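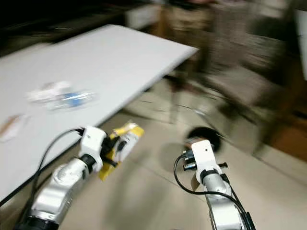 Garnet Wong wanted to know, before anything else, what happens to the cable. The last two arm kits we covered both routed power and signal outside the gripper housing, and Wong had written in after each to say that a loose loop is the first thing to catch on a table edge. The Brorkico two-arm kit does the same. The left cable leaves the top of the gripper housing and swings out in a long arc, and when the arm works low over a table the loop goes over the front edge with it. On the right arm the connectors sit on the side of the gripper head and the cable runs back along the arm.

Search this site Search Advanced search

Brorkico sells the kit as a pair of arms with white grippers, a control box and a year of software updates. Covincombe handles sales and support here. We had the kit on loan through April and used it for one job only, which was picking up light retail packages from a table, turning away and putting them down somewhere else. Mixed goods were used throughout: cartons, pouches, bottles, loose cards.

Setting up

Unpacking and bolting down took a morning. The manual is clear up to the point where the arms are powered, then assumes that you have already set the joint limits, which are dealt with in an appendix. Jaxon Perron did the first set-up from the manual and Brayden Kowalchuk did the second from Perron's notes, and the second took less than half as long. Covincombe says that the appendix will be moved forward in the next printing.

Calibration is done one arm at a time. Each gripper is driven to a set of marked points and the operator confirms each one on screen. The routine has to be repeated if the base is moved, even by a small amount. We would have liked a short check routine for that case, and there is none.

Picking

Over the loan period we logged 2,067 picks. Rigid cartons gave very little trouble. The fingers close flat against the sides and hold a box at an angle without slipping, provided the grip force is left at the factory setting. Soft pouches were worse, and clear plastic was the worst of all. The supplied vision software often placed the edge of a transparent pack too far in, so that the fingers came down on top of the goods and the arm stopped on its force limit. It recovers from this by itself, but the retry is slow.

Flat cards lying on a table cannot be picked at all with the standard fingers. Brorkico lists a thin-fingered set as an extra. It was not supplied with the loan kit and we have not tried it.

Turning with a load

The arms are quiet and the joints show no play that we could measure by hand. With a package held, we found a fast turn of the whole upper body acceptable up to 60 per cent of rated speed. Beyond that, taller cartons began to swing in the grip and were put down crooked. Sadao Iwasaki at Covincombe suggests closing the fingers lower on the package, and this did help, although it costs reach at the far side of the table.

Images from the head camera are of little use during a fast turn. The software ignores them and waits for the body to settle before it looks again, a pause of roughly 200 milliseconds. It can be shortened in the settings. We left it alone after two missed picks.

Cables again

To return to Wong's question: in our use the left cable touched the table edge often and snagged twice. Neither snag did any damage. A pair of clips further down the arm would cure it, and Arsenault makes a set that fits, at 165 dollars for both arms. That is a good deal of money for clips. Cloth tape did the job for the rest of the loan, though it has to be redone whenever a gripper is taken off.

Spyros Karamanlidis is comparing the kit with the Zistivcombe arms on the same set of goods, with the clear packs given a run of their own. His figures will be printed when both sets of trials are complete. Readers who want particular packages included should send dimensions and weight, and say whether the surface is glossy.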